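Drotthorpe Allotments list
Subject: Re: Shed roof, again

On May 31, 2022, the Domgate plots wrote:
> Does anyone know where to get ribbed metal sheet for a shed?
> We need enough for 2 sheds and the felt has given up.
> Also, is the old list archive coming back?

Nerimen on the ring road sells it, if you can find the counter. They quoted me £400 in December, which I took as a comment on my character. Try Chu by the station instead. They'll cut to length, but take your own gloves and don't expect a chat.

Fix it through the raised ribs and use the screws with rubber washers. I used plain ones and now own an indoor water feature.

As for the archive, it lived on an old desktop and I'm still hoping to get the messages off it. I have 3 passwords written down, all for something else.

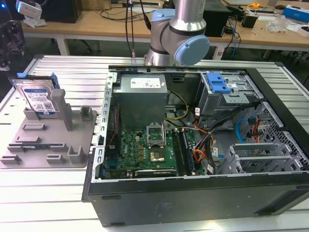

Desktop tower, cover off.

If you kept any of the slug correspondence, please send it to me. The year of the beer traps ran to two threads and a resignation.

Back to sheds. Ribbed metal marks more easily than the brochure lets on, and scrubbing mine just gave me cleaner marks.

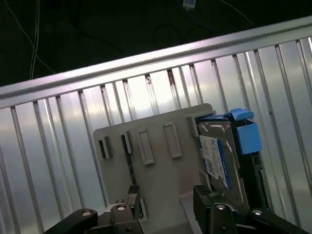 Ribbed metal with a few brown marks near the top.

The Domgate gate code has changed. Ask me off list.

Plot 2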